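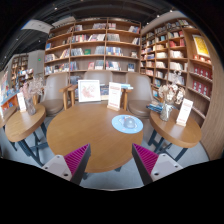
Cataloguing Your Books at Home
Handout for Session Three: What to Write Down, and How Much

Welcome back, and thank you to everyone who brought in a list last time. I took them all home and read them with a pot of tea, and I enjoyed it far more than I expected to enjoy other people's lists of gardening books. This week we move on from counting shelves to making proper entries, so the handout is a bit longer than the last one. Please don't feel you have to read it in one go.

1. Where we had got to

In Session Two we talked about the difference between an inventory and a catalogue. An inventory tells you what you own. A catalogue helps you find it again, and perhaps tells you something about it when you do. My own collection stands at 616 books, and for years I had an inventory of it in the back of a diary, in pencil, in the order I happened to pull things off the shelf. It was accurate and of very little use to me. If I wanted to know whether I had a second book by the same author I had to read the whole thing.

2. The six parts of an entry

For most homes, six pieces of information will do very nicely:

Author, surname first
Title, copied from the title page
Publisher
Year of this printing
Where it lives (room and shelf)
Notes

Do take the title from the title page, even when the cover is staring up at you. Covers are shortened, prettied up or changed altogether for a new printing, and I have one novel whose spine, cover and title page all disagree about whether there is a "The" at the front. The year is usually on the back of the title page. If there are several years, the one you want is normally the latest, though you can put the earliest in your notes if it interests you. If there is no year at all, write n.d. for "no date" and move along.

3. Cards, notebook or computer

This always starts a lively discussion, and I'm fond of all three. Cards are lovely to handle and you can shuffle them. A notebook is cheap and travels well, but you can't slip a new author in between two old ones without some very small handwriting. A spreadsheet will sort itself in a moment, and once you go past 200 books I would gently steer you that way. Keep one row for each book and one column for each of the six parts above. Freeze the top row so that the headings stay put as you scroll down.

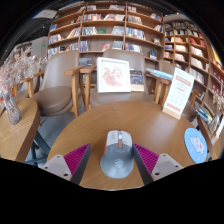 Mouse on the tabletop, with its orange scroll-wheel strip running down the middle.

A word of warning about sorting, as I did this myself one evening in June and was cross for a week. Select the whole table before you sort it. If you select only the author column, the authors may go neatly into order while the titles stay exactly where they were, and then you have a very odd library indeed. Save a copy first – always a copy first.

4. Surnames and other awkward customers

Suppose you have a book by Talukder and another with Talukder as the second of two authors. The first goes under Talukder without any fuss. The second goes under whichever name comes first on the title page, and you mention Talukder in the notes. Then a search for the name will find both.

For books with an editor and a crowd of contributors, use the editor's name and put "ed." after it. For a book with nobody's name on it at all, leave the author space empty and let the title do the work. Please don't write "Anon." unless the book does.

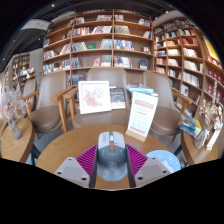 The mouse above the round table, scroll wheel near the top.

5. Where it lives

Keep your shelf marks short. Mine are a letter for the room and a number for the shelf, counting from the top, so B4 is the fourth shelf down in the back bedroom. One member of last year's Lasham group named every bookcase after a seaside town, and B4 would have been "Luvport, low down". It worked for them and I wouldn't dream of interfering, but do write the key inside the lid of the card box or on a second sheet of the spreadsheet.

Books on loan need a mark too. I put OUT, the borrower's initials and the month.

6. Notes, and when to stop

Notes are where people get lost. An inscription, a missing page, who gave it to you – these are all worth a line. A full review probably isn't. Try to keep each note under 42 words, which fits comfortably on one side of a card.
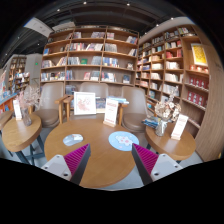 Round table in the bookshop seating area: mouse on the left, light blue mat on the right.

For next time

Please make 20 entries from one shelf, without skipping the difficult ones. Include at least one book with an editor and one with no date, if you have them. Bring them on cards, paper or a memory stick. We'll look at subject headings, and I'll bring the Flulitz cards for anyone who would like to try some (they come in boxes of 500, so there are plenty to share).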